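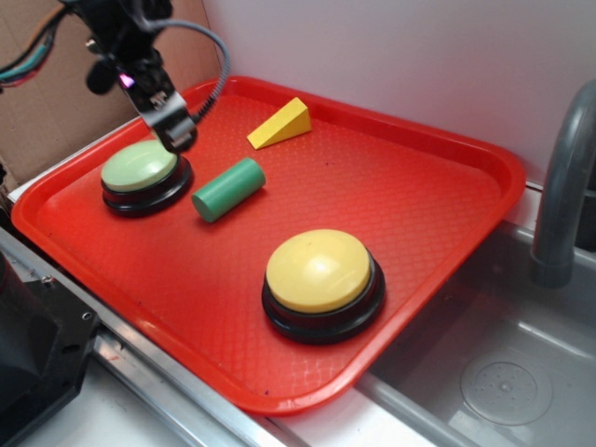 Page 6 of 12

Callow Board > Kitchen and Bath > Drains slowly, gurgles after the dishwasher runs

pipe_dope_pete
Going back to the original question before we got onto disposal brands. If both bowls drain slowly at the same rate, the restriction is downstream of the tee. If only one bowl is slow, it is in that bowl's arm or strainer. The OP said both. I would stop taking the trap apart. It has been apart twice already and it was clean both times.

Kyu-ri Um
OP again. Confirmed, both bowls, same rate. I filled each one to the overflow mark with the other one plugged and timed them. No difference I could measure. The gurgle only comes when the dishwasher pumps out, and it comes from the left bowl.

The house is in Prillville, one floor, crawl space. Kitchen line runs under the floor to the main. There is no vent through the roof above the kitchen that I can find. There is an air admittance valve under the sink, black cap, screwed onto a short riser behind the trap.

halfinchdrive
There's your answer. The valve is stuck shut. They have a rubber seal inside and the seal gets gummed up. Unscrew it, run the dishwasher drain cycle, listen. If the gurgle stops, buy a new valve. Cheap part, no tools.

pipe_dope_pete
A stuck valve explains the gurgle. It does not explain slow drainage in both bowls with the dishwasher off. A partly blocked line explains both. I agree the test is worth doing, since it takes a minute. I don't agree that it is the answer.

halfinchdrive
A sink with no air behind the water drains slowly. Turn a full bottle upside down.

pipe_dope_pete
The bottle is sealed at the top. The sink is open at the top. Lack of venting can pull the trap and it can make the flow uneven, but a single sink on a short arm will usually still drain at a decent rate. A uniformly slow sink is nearly always grease.

wet_vent_42
Two questions for the OP.
1. What size is the horizontal pipe in the crawl space, and is it plastic or galvanized?
2. What is the slope? Put a level on it. You want a quarter inch of fall per foot.
I had a rental with a kitchen line that had sagged between hangers. It held water all the time, the grease set up in the low spot, and every cleaning lasted a few months. The pipe looked fine from the access hatch.

Kyu-ri Um
Went under this afternoon. The pipe is galvanized for the first 8 feet, then a rubber coupling, then white plastic to the main. The galvanized part has good slope. The plastic part is close to flat, and one hanger strap has let go. I could push the pipe up by hand and feel it come back down.

Also did the valve test. With the valve off, the gurgle is gone. The drain speed did not change.

halfinchdrive
So the valve was bad. Noted for the record.

pipe_dope_pete
And the drain speed did not change, also noted. With the valve removed you have a fully open riser, so it can't be air. Replace the valve, then deal with the line. Please put the old valve or a cap back on that riser tonight. An open riser lets sewer gas into the cabinet.

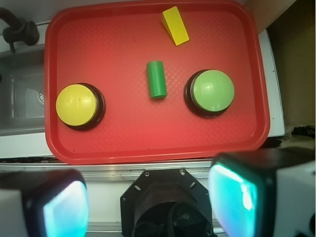
On the line itself, in order. Rehang the plastic section first, with a strap every 4 feet or closer, and check the slope over the whole length and not only at the strap you fixed. Then cable it from the cleanout. If there is no cleanout, loosen the rubber coupling and go in both directions from there, with a bucket under it and eye protection on. Use a cutting head on the galvanized. A plain bulb tip will punch a hole through the grease and the hole will close again.

wet_vent_42
Agree with all of that except cabling the galvanized. How old is the house? Old galvanized drain can be down to half its bore with rust scale, and a cutting head can go through a thin spot on the bottom. I would cut out the 8 feet and replace it with plastic while the coupling is off. The pipe and fittings came to under 100 dollars when I did mine.

pipe_dope_pete
Fair point if the pipe is that far gone. Tap along the bottom with a screwdriver handle before deciding. A dull sound or any orange weeping at the threads means replace. If it rings, I would still clean it first.

jukivov
Has anyone suggested enzyme cleaner? I pour a cup down mine every August when we come back from the lake and have never had a clog.

wet_vent_42
Fine for upkeep. It won't move scale and it won't lift a sagging pipe.

halfinchdrive
Skip the chemical openers too. You will be under that coupling with your face up.

Kyu-ri Um
Orange weeping at two of the threads, on the underside, near the elbow. I am going to replace the galvanized. Woo Supply has the transition coupling in stock, the shielded type. Is the shielded one required, or can I reuse the plain rubber one that is there now?

wet_vent_42
Shielded. The plain ones let the two pipes drop out of line and you get a lip inside. Check with your local inspector about a permit as well, some places want one for this and some don't.

Page 6 of 12 Previous Next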